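Projects > Food Science > Student Reports > Vanilla

Vanilla Extract and Imitation Vanilla in Plain Custard

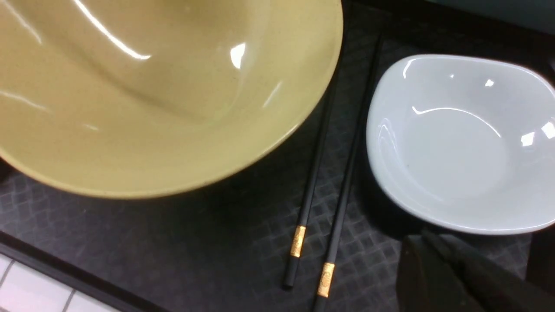
Raluca Marinescu

Last updated: June 2019

The aim of this project was to find out if people can taste the difference between pure vanilla extract and imitation vanilla in a cooked custard.

Pure extract is made by soaking vanilla beans in alcohol and water. Imitation vanilla gets its flavor mainly from vanillin, which is made separately and does not come from the bean. Vanillin is also the main flavor compound in real vanilla, but the bean has many other compounds in smaller amounts.

I made two batches in March at the Eltcombe kitchen. Each one used 1,000 ml of whole milk, 5 egg yolks, sugar, and cornstarch. The vanilla went in after the pan came off the heat - some of the flavor is lost if it boils. Both batches were chilled overnight.

Isla Kerslake and Clem Harawira tasted them without knowing which was which. Isla picked the pure extract correctly and said it was "more like flowers." Clem picked the wrong one and preferred the imitation.

Two tasters are too few to prove anything. I would repeat the test with cookies, where the oven heat might hide the difference. Thanks to Glenys Fairweather for checking my recipe.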